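Clilley, season two
Reviewed by Annelies Haslinger, 17 Jan 2024

I watched the first season of Clilley mostly out of loyalty to the cast, so I did not expect to be up past midnight with the second one. But wow, what a comeback! The competition is still set in the old Emgate hotel, the contestants still vote each other out over dinner, and somehow it all feels brand new.

Much of that is down to the new host, Bachmann. She's dry, she's quick, and she lets a silence run on until somebody blurts out the very thing they swore they'd keep quiet (the vote in episode 4 had me yelling at the TV). Episodes have been trimmed to 45 minutes, and you feel the difference right away.
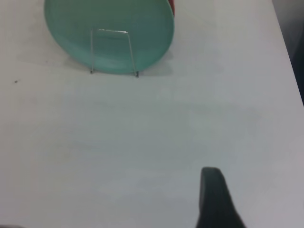
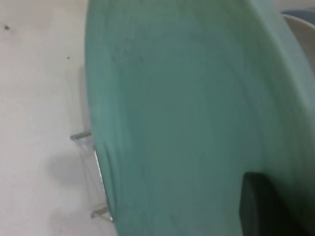
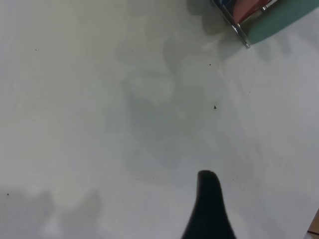
Pale tabletop in the first and third photos, green up close in the second.

The casting is terrific too. The producers say they read 3,100 applications, and I believe it, as there isn't a dull person in the house. My favorite is the retired bus driver who plays everybody like a fiddle and then goes to bed at nine.

Gripes? The recaps after each break are too long, and the theme music is still awful. The Vavley app, where viewers vote for the weekly prize, crashed on me twice. One of those prizes was won by 891 votes, so I'd like to think mine would have counted for something.

The finale airs in February and I've already cleared my evening. If you skipped season one, go ahead and start with this one.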